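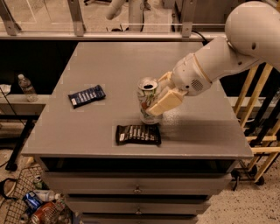 A drinks can with green markings on the side.

Wednesday, December 28, 2022

I weighed the recycling again over Christmas. The kitchen scale reads to one gram and tops out at 3,000 g, so anything heavier has to be split into two bags. The aluminium came to 97 cans, rinsed and drained overnight, crushed flat by hand. Each crushed can averages 13 g on my scale, though the tall ones push that up slightly and I have not separated them.

Crushing matters less than I assumed. Our sorting depot at Firden takes cans whole or flat, but Madhu Pal, who runs the intake line, prefers them whole. Flat ones can travel with the card on the first belt and have to be picked out later. I have stopped crushing as of this week and moved to a larger bin.

Ring pulls stay attached. Loose ones drop through the screen. Foil goes in a separate ball, fist-sized or bigger, and crisp packets go in general waste whatever they look like. The test is to scrunch it: foil stays scrunched, plastic film springs back.

Next weigh-in is at the end of February, with steel tins listed in their own column.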